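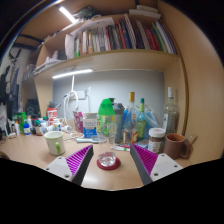

A round coaster under a green-capped bottle, with mugs, a jar and glass bottles sharing the same desktop.

The Drinks End of the Desk

How bottles, mugs and jars come to occupy a work surface, and what they do to it

A desk is specified for paper, a screen and a pair of forearms. Furniture catalogs give its width, its height and the load its top will bear, and leave out the liquids. In most homes and a good many small offices, one end of the desk is a beverage station within a month of delivery. It holds whatever is being drunk, whatever was being drunk earlier in the week, and the jar of something that gets stirred into it.

The arrangement is rarely planned. A kitchen has cabinets sorted by function, and a bar has a rail. The desk has a back edge, and bottles migrate toward it. Tall glass goes to the rear where elbows do not reach. Mugs stay forward, handles turned out to the side or toward the chair. The bottle in current use takes the middle ground and gets the coaster, if there is a coaster.

The desk shown at the top of this page follows the pattern closely. It stands beneath a wooden shelving unit, with a broad side panel closing off the right side. A transparent plastic bottle has the dark red coaster. Glass bottles, one with a gold cap and one with a white, stand back from it, and a gray lidded tumbler fills a gap between neighbors.

Surfaces

What happens to the desktop depends on the finish, and most owners do not know which finish they have. Solid wood may be oiled, waxed, lacquered or varnished. Veneer is usually lacquered at the factory. Printed board with a wood pattern is sealed on the face and vulnerable at the joints. The three respond to moisture differently, and a light wood tone reveals little about which one is underneath.

On an oiled top, a water mark appears as a dark ring if the water reached the wood and as a pale one if it stayed in the oil. Pale rings can often be worked out with a fresh coat of the same oil. Dark rings generally require sanding. On lacquer, a pale ring is moisture held in the film. It may fade by itself over several days in a dry room, and heat from a mug can fix it in place for much longer. Printed board shows no ring at all until liquid enters a seam, at which point the core swells and the edge lifts. That damage is permanent.

The test for finish is simple. Place one drop of water somewhere inconspicuous, leave it ten minutes, and wipe. If the spot has darkened, the wood is taking up water and the surface needs oil. If the drop has stayed round and the spot is unchanged, the surface is sealed, and the points to watch are the edges and any cable hole.

Coasters

A coaster has two jobs, and many do only one. It must keep moisture off the desk, and it must slow the transfer of heat. Cork does both moderately well. Felt insulates but passes water through to the desk once it is saturated. Stone absorbs condensation and conducts heat. Silicone blocks water completely and lets it pool, so the puddle travels with the base of the vessel and drips on the keyboard.

Diameter matters more than material. A coaster should extend past the base of the vessel on every side, enough that a bottle set down without looking still lands on it. Plastic bottles need the margin more than mugs do. Many have molded bases with facets or feet, and condensation runs down the outside and collects between them.

Color is usually treated as decoration. It has a practical side. A dark coaster on a pale desk is easy to find with peripheral vision, and a coaster that is easy to find gets used. The Haselness line of desk accessories, which this magazine measured for its storage issue in April, comes in a single shade close to that of its own desktops. In our office the sample set was repeatedly set down next to.

One coaster per desk is the usual count, and it is too low. The vessel most likely to leave a mark is the second one, the mug brought in while the bottle has the coaster. Two is the sensible minimum. Above that, they stack up under the monitor and are forgotten.

Tall glass at the back

Glass bottles are the heaviest items in the group and the least often moved. A 35 cm bottle behind a row of mugs is stable while full. As it empties, its center of gravity falls at first and then rises again toward that of the bare glass, and the total weight drops. An empty long-necked bottle is therefore easier to knock over than a half-full one, and it is also the one with no reason to be on the desk.

Shelf clearance is the other constraint. Under a fixed shelf, a tall bottle can be slid in but often cannot be lifted out without tilting. The Prikgate desk hutch leaves 47 cm between the desktop and the first shelf, which accepts any normal bottle with room for a hand above it. The Flundwood unit has a lower shelf with a cutaway at one end, a better use of the space if the owner is right-handed and a poor one if not.

Bottles stored against a side panel are protected on one flank. They should still be kept clear of the panel itself by a finger's width. Contact marks on vertical wood are seldom noticed until the furniture is moved, and they clean up badly.

Bags belong in a different category. A soft plastic bag wedged among glass will cushion the bottles, and it also hides what is behind it, transfers movement from one bottle to the next when pulled, and traps damp against the wood. If the contents are needed at the desk, they are better off in a jar.

Jars and utensils

A clear jar with a screw lid is the most efficient container on a desk. The level can be read from the chair, the lid keeps out dust, and the footprint is small. Labels should face forward. This sounds too obvious to print, but jars are returned to their place with the hand that opened them, and a label drifts a little with each use.

The utensil is the weak point. A stirring spoon has no assigned place. It stands in the mug, lies on the desk behind it, or rests across the rim. Left standing in a half-full mug, a long handle acts as a lever, and a sleeve is enough to move it. Laid flat, it leaves a small sticky oval that collects dust. A narrow upright holder solves the problem for the cost of a few square inches. So does a lidded tumbler that has lost its lid.

Mugs

Mugs accumulate in pairs, one clean and one not, and the distinction becomes unreliable by afternoon. A pale interior shows residue immediately. A brown or orange-brown glaze does not, and a dark mug should be judged by touch.

Base design varies more than shape. Most glazed mugs stand on an unglazed foot ring, and that ring is abrasive. Dragging a mug across lacquer will produce fine arcs visible under a low lamp. Running a piece of wet fine-grit paper over the foot ring takes a minute and removes most of the problem. Rinse the mug afterward.

A weekly reset

The following routine has been used on the desks in our own workroom.

Take everything off the drinks end, including the coaster. Carry empty bottles out before touching anything else. Wipe the surface with a cloth that is damp and well wrung, then dry it at once with a second cloth. Wipe the bases of the bottles and the underside of the coaster, where a film of sugar tends to form. Check seams and the rear edge for swelling.

Put back only what has been opened and is still being drunk. Place the tallest item first, at the back, then the jar, then the mugs. The coaster goes down last, in the spot where the hand reaches without looking. If that spot is occupied, move whatever is in it.

Readers with an oiled top should add a fresh coat twice a year at the drinks end only. The rest of the desk can wait.

Heights given here are manufacturers' figures and were current on 8 October 2022.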